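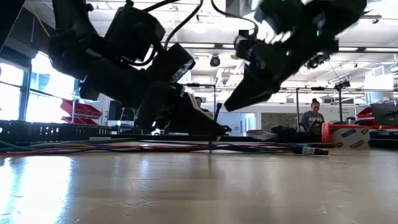
Two arms over the table at the Takács workshop in Sulatmont, with colored cables laid out along the back edge.

The House Rules
At a small wiring workshop, getting along with robots has a lot to do with tape, tidy corners and knowing when to say a thing out loud

The first thing Orsolya Oláh handed me when I came through the door of the Takács workshop was a cup of tea, and the second was a single sheet of paper in a plastic sleeve, which she asked me to read all the way through before I took another step. I did as I was told. It had seven rules on it, in good large type, and when I had finished she asked me to tell her what number four was. I couldn't. She sent me back to the top, very kindly, and refilled my cup while I was at it.

Takács makes wire harnesses, those bundled and wrapped lengths of wire that run through the inside of almost anything that plugs in or drives away. It is fiddly work and always has been. Wires are floppy and stubborn by turns, and for years the shop did every bit of it by hand. Then the company took on a contract with Torkex, who build control panels for bakery ovens and grain dryers, and the owners decided it was time to find out how much of the work a pair of robot arms could share. So now there are benches with arms on them, and there are people who work beside those benches all day long, and somewhere between the two there is the sheet of paper in the plastic sleeve.

I had come to write about the robots, and I'll admit that I arrived with a notebook full of questions about motors. I left with most of those unanswered and page after page about the rules, and I don't regret it a bit, because I've come around to thinking that the rules are the more interesting half of the story.

They didn't start out as seven. When the arms first came in, Attila Pálfi, who runs the floor, went off and wrote what everybody in the building still calls the Tustero, after the brand of fat green binder he kept it in. It was 200 pages long. Attila is a thorough man and he put everything in there: what to do if the power dipped, how to coil a cable, which way to carry a box past a moving arm, where to put your lunch. "I was proud of it," he told me, laughing into his sleeve. "I gave it to the whole crew on a Saturday and asked them to come in having read it. Levente used his to level a shelf."

Levente Gál doesn't deny this. It was a good shelf, he says, and it's still level.

What changed things was a notebook. Sobia Awan had joined the shop to look after quality, and she asked whether people would mind writing down every moment at the benches that gave them pause, however small. She didn't want accidents, she said, as they hadn't had any and she hoped to keep it that way. She wanted the little hesitations. A sleeve that came nearer to an arm than its owner liked. A moment when two people each thought the other had pressed stop. A roll of tape that had wandered into the spot where a gripper wanted to be. People were shy about it for a while and then they got a taste for it, and by the time May came around there were 178 entries, some of them with drawings.

Sobia sat down with a pot of coffee and sorted them into piles on the canteen table. When she was done, 153 of them fell under the same seven headings. The others were all over the place (one is just a complaint about the radio), but those seven piles stood up like little towers, and it was plain to everyone walking by with a sandwich what the sheet ought to say.

I should be fair to the big binder, which hasn't gone in the trash. There are formal standards for industrial robots, ISO 10218 being the one you hear spoken of most, and a workshop needs a proper risk assessment, done carefully by people who know how, before anyone gets cozy with a moving arm. Attila still keeps all that up to date and he'd be cross with me if I let you think a sheet in a sleeve could replace it. But a risk assessment is written for the bench, as he puts it, and the sheet is written for whoever is standing at the bench at ten to four with a headache coming on.

So, the rules themselves. I won't give you every one word for word, partly as they're in Hungarian on one side and English on the other and the two don't quite match, but I can tell you what they ask.

The first is that one person has the bench. Only one, at any moment, and if you want it you ask for it and you're given it out loud. "I have it." "You have it." Patricio Miranda, who came to Sulatmont from a sailing family, brought that habit in with him and it spread through the shop like a good joke. I heard it over and over through the morning, in all sorts of tones. You can't take the bench with a nod. Patricio says a nod can mean anything at all, and in his family it mostly meant that dinner was late.

The second is that an arm holding still is still a working arm. This was the biggest of Sobia's piles. An arm may stop over the table for a moment in the middle of a job, looking for all the world as though it has finished, and it's the most natural thing to reach in under it and straighten a wire. So at Takács a stopped arm gets exactly the same manners as a moving one until the person who has the bench has put it in its safe state and said so.

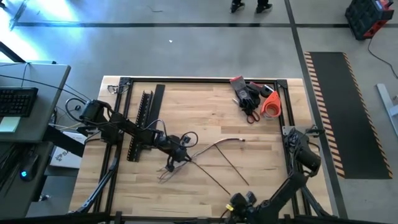 A wire bundle at the center of the worktable, with two long zip ties reaching out from it. Gloves, scissors and tape share the upper right of the bench.

The third rule is the one that visitors like best, and it's about corners. Every hand tool that comes to a bench has to have a place on it, and the places are kept together in one patch. Scissors go there. Tape goes there. Gloves go there when they're off your hands. Levente has opinions on this that could fill a magazine by themselves, and he gave me a fair number of them while he trimmed a zip tie. The worst thing you can do, in his view, is to put something down "just for now" in the middle. He used to be the shop's leading just-for-now man, by his own account, and there's nobody so strict as a convert.

Number four, the one I couldn't remember, is loose cable. Anything that isn't the work and isn't fixed down has to be looked at before a run. A harness bench is an awkward place for this, when you think about it, with wire being what they make as well as what feeds the machinery, and Orsolya says a new starter needs a couple of weeks before their eye can tell one sort from the other at a glance. She teaches it by having them trace each cable with a finger while the bench is powered down, from one end to the other, saying where it goes. It takes a good long while and she won't be hurried through it. I tried one and ended up at a desk lamp.

Five is about the floor. There's tape down, and the tape means something, and you don't step over it while you're in the middle of telling somebody a story. You finish the story first or you leave it for later. I found this one the hardest, being a person who tells stories while walking.

Six concerns hair, sleeves, lanyards and anything else about your person that dangles. It's the shortest on the page. Orsolya took my visitor's badge off its ribbon and clipped it to my collar without even breaking off her sentence.

And the seventh says that anyone may stop a bench, for any reason, and that the person who does it is thanked. It doesn't say they're listened to, or that the matter is looked into, although both of those happen. It says thanked. Sobia fought for that word. She'd noticed in the notebook how many of the entries began with somebody writing that it was probably silly, or that they hadn't wanted to make a fuss, and she thought that if people were going to feel foolish about pressing a button then sooner or later they wouldn't press it.

I saw it done while I was there. A young man I hadn't been introduced to pressed stop at the far bench, thinking a bin had been nudged forward, and it hadn't been, it was right where it belonged. Patricio, who had the bench, said "Thank you" in an ordinary voice, they both had a look, and then he asked for it back and got it. The whole thing took less time than it has taken me to tell you.

Torkex has since asked for a copy of the sheet to try in its own assembly hall, and Attila sent one over along with the first chapter of the Tustero, in case they should want more. So far they've only written back about the sheet. Meanwhile Sobia's notebook is on its second volume, and she's wondering if there might be an eighth pile growing, something to do with what happens at a bench when the phone rings. She isn't sure yet. She wants to give it until the fall and see.

Before I left, Orsolya walked me back to the door and asked me for number four again. Loose cable, I said, and she let me have my coat.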